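The robot at Studton goes home at four, which is earlier than anyone else in the building and a sore point with some of them. So the lab's open day starts promptly after lunch, and by 1:15 a line of parents, retirees and one dog has formed along the corridor to see a machine handle the dishes.

The woman in charge of it has been awake since five. She asked that her name be left out of this, on the grounds that her mother reads everything online and already thinks she works with toasters. She has run the arm project at Studton since February, having come over from Valbridge, where she says she spent six years on conveyor belts and "never once had a visitor clap."

They clap here. They clap when the arm turns on. A man in a fishing vest clapped when she plugged in her laptop.

"You have to let them get it out of their systems," she says. "Then you can show them something slow."

Slow is the word. The arm approaches a piece of tableware the way most of us approach a sleeping relative. It hovers, it reconsiders, it comes down a little to the left of where you'd have bet. The children in the front row shout directions. She tells them it can't hear, and they shout louder.

"People have seen the movies, so they come in expecting it to either juggle or kill them," she says. "What I have is a thing that would like to pick up a dish, please, if everyone could give it a minute."

I ask why dishes. She looks at me as if I had asked why water.

"Because they're awful. They're round, they're smooth, they've got a rim that's never where you think. A box is easy, a box has sides. With something round you've got two fingers and a curve, and the curve wants to leave." She holds up her own thumb and forefinger and pinches the air. "You do this every morning before coffee. I've got 2606 attempts logged since the winter and I still hold my breath."
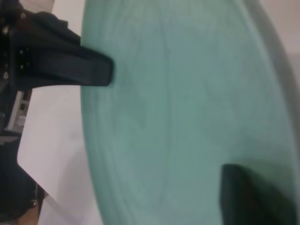
Open Day Notebook
By the Ornthorpe features desk
5 June 2023

The best seat in the house turns out to be the one on the robot. A monitor beside the bench carries the view from the wrist, and up there a mint-green dish is the size of a small moon, with one black finger laid flat on its surface and the other a dark blur down in the corner. Visitors who had been drifting toward the cookies drift back.

"I should charge for that screen," she says. "Everybody watches the arm for ten seconds and then they watch the screen for the rest. My theory is it's the only honest angle. From across the room it looks like it knows what it's doing. From the wrist you see how little it has to go on."

A boy asks whether the robot gets bored. She says it doesn't, but she does. His grandmother asks whether it could manage her good china, and is told, kindly and very fast, no.

The building was put up in 1988 as a training center for bank clerks, and there is still a row of teller windows along the back wall. The lab uses them for storage. Behind one sits the collection of test crockery, bought mostly at yard sales on a budget of 600 dollars a year. She defends every item.

"New plates are all the same plate," she says. "You want the weird ones. Somebody's aunt's plate."

How many has it broken?

"Define broken."

I define it.

"Nearly 50," she says. "But a good few of those were me, carrying the tray."

The arm's software is called Benítez, after the café across the street where the first version was sketched out, and where the owner is under the impression he holds shares. She hasn't corrected him. The sandwiches have improved.

Toward three the crowd thins and she lets me try the controls, a pair of levers that make me feel like a crab in mittens. I bring the fingers down toward a saucer and stop well short. I bring them down again and nudge it an inch toward Ornthorpe.

"That's pretty normal," she says.

Is it good, though?

"It's pretty normal."

She takes the levers back. I ask what she'd want people to remember from the afternoon, and she thinks about it while the man in the fishing vest, who has been through the line twice, waits to ask something about batteries.

"That it's a job," she says. "I come in, I set out a plate, I see what goes wrong, I write it down. My mother did that with four kids and there wasn't an open day."

The lab opens its doors again in the fall. The dog is welcome back, she says, though it should stay away from the tray.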